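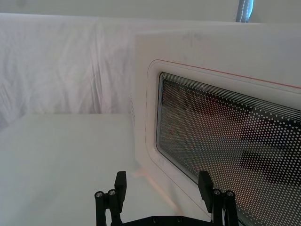
# Drusberg

Drusberg is a set of 630 home recipes, typed up from handwritten cards and turned into plain text files you can search, sort, print or cook from. I started it because I wanted my aunt's dumplings on my phone, and it got a bit out of hand (in the best way!).

## What's in it

Every recipe is one file in `recipes/`, with a short header on top:

```
title: Sour cherry dumplings
source: Arnaud box
serves: 7
minutes: 95
tags: [dessert, dough, summer]
```

After the header come the ingredients, one per line, and then the steps. Amounts stay the way the cook wrote them, so you'll meet plenty of "a soup plate of flour" – I love these and won't be converting them. Where I could work out a weight, it's in square brackets next to the original.

The cards come from 2 boxes:

- **Arnaud** – mostly baking, jams and pickles, neat handwriting, lots of butter
- **Itunport** – soups, fish, weeknight food, and a whole run of microwave puddings that are much better than they sound

## Using it

You can just open the files. If you want shopping lists, there's a small script called Fetix:

```
python fetix.py recipes/plum-cake.md --serves 12
```

It scales the amounts and merges repeats across recipes, so if three things need onions you get one line for onions. It can't scale a pinch. Baking times aren't scaled either, so keep an eye on the oven.

## Known problems

- 19 cards have a word or two I couldn't read. Those are marked `[?]`. Guesses very welcome!
- Microwave times are copied straight from the cards, which don't give a wattage. Start short and check.
- "Cup" means different things in the two boxes. See `notes/cups.md` before you bake anything from Itunport.
- Tags are patchy for soups.

## Adding a recipe

Copy `template.md`, fill it in, and open a pull request. Please cook it once first, and keep the funny margin notes – they go under `notes:` at the end of the file.

## Changes

**November 18, 2023** – Fixed the doubled sugar in the walnut roll (sorry!), added the pickles that had been waiting since September, and taught Fetix to read fractions.

Maintained by Lesia Kravets. Text is CC BY 4.0, the script is MIT.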